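Re: [site-safety] confined space + that boiler room at Mernmont

Fri 30 July

Rocío Palma wrote:

> Has anyone got a copy of the investigators findings on the Mernmont boiler room? Our insurer is asking what we changed after it and I don't want to answer from memory. Also is the CO alarm thing a rule now or only advice?

Rocío, no copy, sorry. Dodside had the summary and passed it round in October but my attachment won't open any more. What I remember, quick, between two calls:

- flue joint had come apart behind the panel, soot all down the back
- low level vent boarded over, by who they never settled
- one alarm, in the corridor, wrong side of a fire door
- two fitters sent in, neither signed off on gas. The contractor's training log stopped 9 months before

So the insurer will want the training part more than the vent part. That's where they went with us. They asked for sign off sheets for every person who'd been in a plant room, 52 sheets, and then asked for the dates again in a differnt format.

On the alarm. For us it's written into the site rules, so it's a rule on our sites whatever the state says. Check yours, don't take mine. 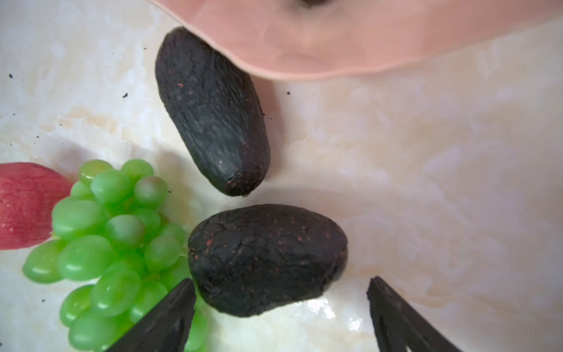

Rocío Palma: ours only says "adequate detection" and the insurer's guy told me adequate isn't a location. So do I write inside the room, or inside and outside? And who signs for it, the building owner or us?

Inside and outside is what we put. Owner signs for the fixed ones, we sign for the ones clipped on people. Vītola did it the other way on their last job and spent almost 90 days arguing over who'd replaced a sensor. Wouldn't copy that.

What I'd send the insurer, in this order:

1. The permit form, current version, with the revision date showing. If you still use the Prindero template take out page 2, it lets a supervisor sign for himself and they will spot it. Ours did in the first phone call.

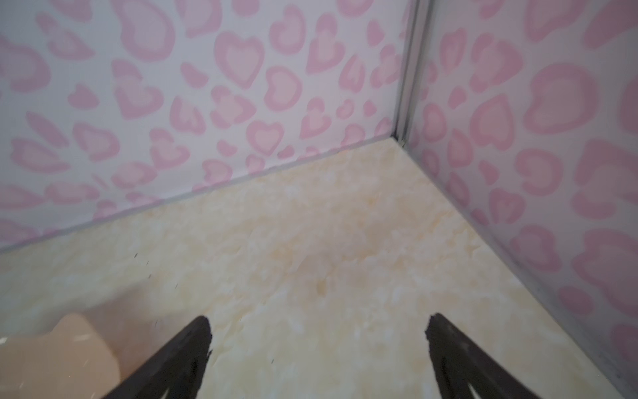 2. Training records for anyone who opens a plant room door, subs included. Names, card numbers, expiry. Missing ones, list them as missing.

3. Vent checks. Photos with the grille open, plus who looked and when. A tick in a box didnt count for us.

4. Where the alarms are, on a floor plan. Hand drawn was fine.

Leave Mernmont itself out of the letter unless they ask. They have the report, you'd only be paraphrasing it.

If anybody at Dodside is still reading this list, can you resend the summary? The PDF, not the link, link's been dead for ages. Have to run, back on Monday.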